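Dratska two-arm garment kit: questions we keep getting

Last tidied up in August. If yours isn't on the list, email Anong and she'll add it when she gets a minute.

What is it?
Two small arms, a front rail to clamp them to, grippers, cameras, a control box and the software. It handles clothes on a table. Made by Gravance, sold and supported by us at Folldale.

Who's it for?
Repair shops, returns rooms, college labs, costume stores. Anyone with a heap of clothing and not enough hands. Not for a full-size laundry, it's too slow for that.

What's in the box?
Both arms with grippers fitted. Wrist cameras, one per arm, and a fixed one for the overview. Mounting brackets, cable hose, a bag of spare finger tips. Power supply. Printed quick start, which is out of date, use the web one.

What's not in the box?
Table. Walls. Computer. Tablecloth, if you want one.

How much?
646 a month on hire, minimum 5 months. Buying outright, ask for a quote. Delivery inside the UK is included, Northern Ireland too. Training half-day is included the first time only.

How long does setup take?
Wiroj does it in 30 minutes. You won't. Allow a morning, and get the rail screwed down before you unpack the arms. Most of the support calls we get in week one are a rail that shifts.

Do I need the walls?
No, but they help. People walking past in the background upset the overview camera and you get odd pauses. Three sides is enough, leave the front open so you can reach in. Any covering will do as long as it isn't shiny. Patterned is fine.

Does the pattern on the table matter?
Less than it used to. The old software wanted plain white. The current one copes with printed cloth. Very dark garment on very dark cloth is still bad, dont do it.

Can it manage thin, slippery stuff?
Mostly. Nylon was the thing people complained about with the first version, it slid out of the tips. New tips grip better and the arms now take hold nearer to an edge. Zips give it a firm line to work from.

Can it work on a jacket that's open at the front?
Yes, and it's one of the more useful jobs. A green zip-up with a printed lining, on the table:

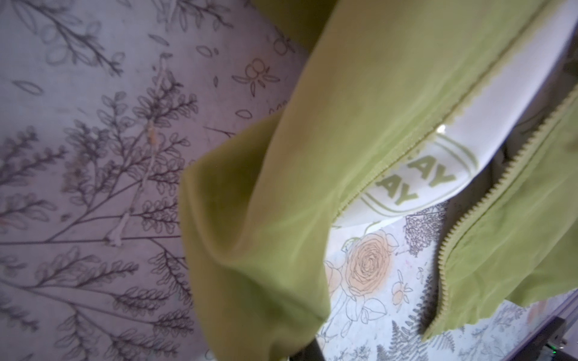 Both arms on the fabric:

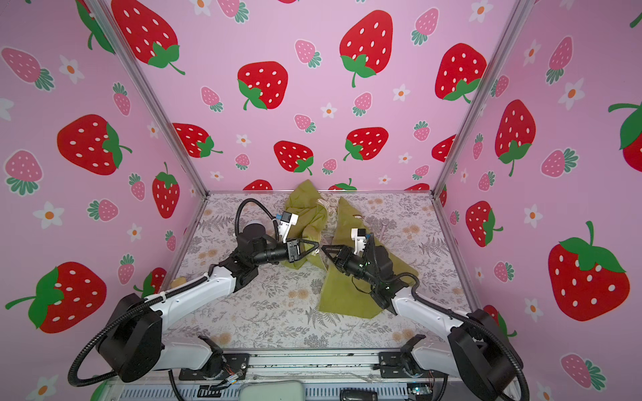
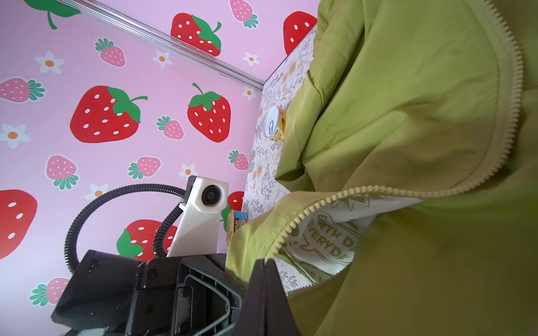
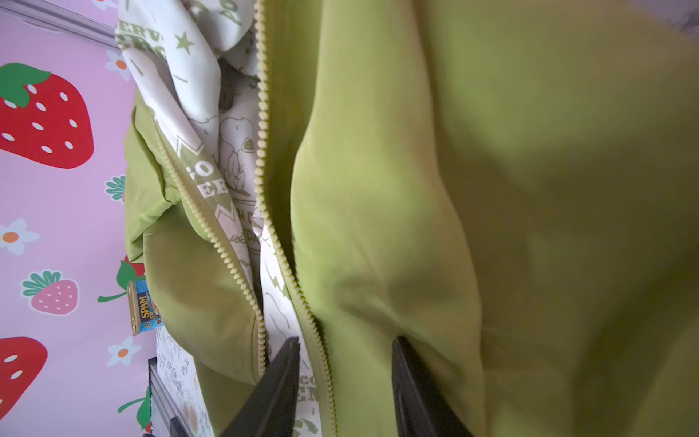 What jobs come ready to run?
Spread flat. Fold in half. Fold to a square (shirts, towels). Open the front of a jacket. Pull a sleeve straight. Move to a pile. Anything else you teach it yourself or pay us to.

Will it do up a zip?
No. Please stop asking, sorry. Getting the two ends into the slider is very fiddly and we're not promising it. If you start the zip by hand it can sometimes pull it up. Sometimes.

Buttons?
No.

How do I teach it a new job?
Hold the arms and move them through it. Same job 20 times as a starting point, more for floppy things. Vary where you put the garment each time. If you always lay it in the same spot, it learns the spot and nothing else. Then press train and leave it over night.

How good is it after that?
Depends on the job. Towels, very good. T-shirts, good. Padded coats, mixed, because the padding springs back and it loses its place. Jitpraphai, a repair shop that has had a kit on hire since spring, use theirs for spreading and opening only and do all the folding by hand. They say that suits them.

Do other things on the table confuse it?
Not usually. Small items near the edges are ignored unless you've taught it to pick them up. Keep them out of the way of the elbows though. Things get knocked. Nothing breakable, no open drinks.

Can it tear something?
It can, yes. Grip force is limited and both arms stop if they pull against each other too hard, but old lace or a perished seam won't stand much. Turn the force down in settings (Arms > Grip > Gentle). We don't cover damage to garments. Read the hire terms, section on clothing.

Is it safe to reach in?
Pause first. Big button on the control box. Arms are light and slow and they'll stop on contact, but a finger tip in the back of the hand still hurts. No children at the table, no scarves or lanyards.

One camera view has gone blurry. Fault?
Probably not. The wrist cameras sit close to the work so fabric right up against the lens will always look soft. If it's blurry with nothing near it, wipe it with a glasses cloth. Still bad, send us a still from the viewer and we'll post a replacement.

Cable keeps catching.
Loop is too big or too small. It should clear the table with the arm stretched right out, and not drag on the cloth with it tucked in. Re-clip at the shoulder. There's a short video on the support page, Wiroj Phromma talking very fast, turn on the captions.

Can I use just one arm?
You can unplug one and it'll run. Most of the clothing jobs won't. Towels to pile, fine.

Does it need the internet?
For updates and training, yes. For running a job, no.

Can I see one working before I pay?
Yes. Folldale, mornings only, booking needed. Bring your own clothes to try on it, the awkward ones especially, we've seen enough towels. Parking is round the back.

How do I send it back?
Keep the boxes!! Arms in the folded position, foam round the wrists, tips off and in the bag. Missing foam gets charged. Anong Chantharasri sorts the collections, give her a few days' notice and a phone number that someone will answer.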